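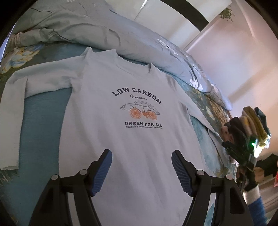
*23 Feb 2018*

I bought the Zevwood Mammal Track Kit in January after a friend in Evudstead told me it would "change how you walk in the woods." It hasn't, but I've used it long enough now to say what it does and doesn't do.

The box holds a folding ruler, a bag of casting powder, 2 plastic rings to pour it into, and a field guide to the mammals of North America. The guide is the selling point. The cover says 337 species, and I believe it, but a good share of those are bats and whales, and neither is going to leave a footprint on the trail behind Hollis.

For the common animals it's decent. The page on the red fox is the best in the book. It explains how the fur on the bottom of the foot blurs the print, and how the hind foot often lands in the mark left by the front one, so a trotting fox leaves what looks like a single line of tracks. I found a line like that in old snow along the creek, measured it, and came away fairly sure of what I had.

Coyotes are where I started to have doubts. The guide says a coyote print is "narrower and neater" than a dog's. Sure. So is the print of my neighbor's dog, who is narrow and neat. There's no range of widths given, only one drawing, and the drawing has no scale on it. For a kit that comes with a ruler, this is odd.

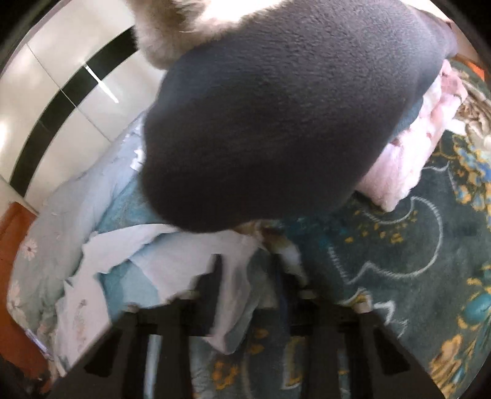
The bobcat page is better, though it repeats the old line that cats never show claws. They usually don't, since the claws stay pulled in when the animal walks, but on mud or a steep bank they can come out. A beginner who reads "never" will throw out a good bobcat track.

The casting powder works if you use less water than the instructions call for. My first pour ran out under the ring and went everywhere. The second was thick enough to hold its shape and gave me a clean raccoon hand, all five fingers. After 3 casts the bag was done – at this price I expected more.

There's also a website where you can post your finds and have them checked. It claims 1,568 confirmed tracks. I sent in my fox line and it was confirmed by a user named Simone Queiroz, who asked good questions about stride length before she agreed. My coyote got a thumbs up from someone in Flenditville with no questions at all. I trust the first one.

Buy the guide by itself if you can find it, and pencil in your own measurements. The rings can be cut from a milk jug, and any ruler will do.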